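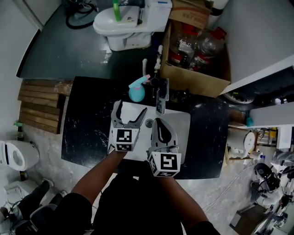
Pombridge, September

Cleaning and Care of Small Spaces
Handout 4: The washbasin and what stands near it
Sylvain Cordier

Please read this before the practical hour. Last time we spoke about floors, and I will not repeat it, but keep your notes on the order of work, as we use the same order today: high before low, dry before wet.

4.1 The basin

A square basin looks easy, but it has four inside corners, and soap collects in them. A round sponge does not reach into a corner. Fold the cloth in two and push it with one finger along each side, then toward the drain. The ring of the drain comes last, with a separate cloth.

For a white basin we use the mild cleaner from the spray bottle. Spray on the cloth if there is only a little dirt. If there is a gray line from old soap, spray directly, wait 5 minutes, and wipe. Do not use powder. It makes small scratches, and in one year the white is not white anymore.

4.2 The countertop

On a dark top with a marble pattern it is difficult to see dirt, and very easy to see dry water marks. So the eye is not enough. Put your head low, near the level of the top, and look against the light. Students always forget the narrow part behind the basin, next to the faucet.

Before wiping, lift the things which stand there. A spray bottle often leaves a ring under it. Wipe the bottom of the bottle also, and then put it back. Paper towel on a stand should be near enough to take with one hand, but not so near that it gets splashes.

I am asked every year if real marble is treated the same. No. Vinegar and lemon are forbidden on marble. If you do not know which material you have, act as if it is real.

4.3 The toilet

Close the lid before you spray anything in the room. Bottles are often put on the closed lid because it is a comfortable height. I accept it during the work, but at the end the lid must be free and wiped. The cloth for the toilet never comes back to the basin. In our course it is red, and the basin cloth is yellow.

4.4 The floor around

Move cables and open boxes before any water goes on the floor. Bottles in a box stand upright, caps closed, labels to the outside.

For the practical hour

Work in pairs. Bring your own gloves. The measuring cups are marked to 800 ml, please do not fill them higher. The storeroom code is 3227.

Write down which corner took you the longest time, and bring the paper to me at the end.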